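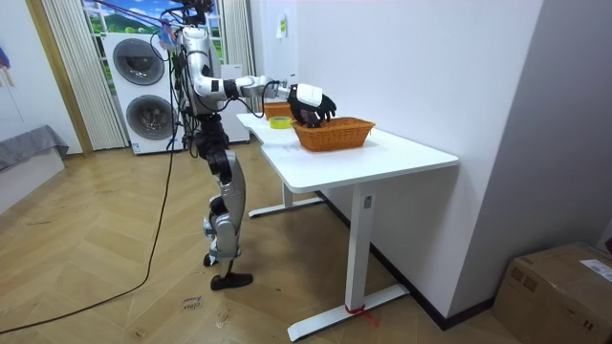 I bought the Posach standing desk in December to replace a kitchen table that was too low for me, and it has been in daily use since. It came in one box with the top, two legs, the crossbar and a bag of bolts. Assembly took an evening, mostly because the holes for the left leg were tight and I had to back the bolts out twice. I keep it against the wall next to the stacked washer and dryer, and the wide T-shaped feet sit flat on the herringbone floor. The notch in the front edge is shallow. It lets you stand a little closer, but I would not pay extra for it.

The lift is slow and fairly quiet. At full height there is some sway if you lean on the front – typing is fine, writing by hand less so. The controls are simple, up and down, with no memory settings.

The white top marks easily. Coffee wipes off, ballpoint needs alcohol. I use woven baskets for the small stuff because there is no drawer, and Posach does not sell one that fits.

I paid $349 and delivery took 12 days. For that price I expected better instructions. Four stars.

Carola Kramer
August 11, 2019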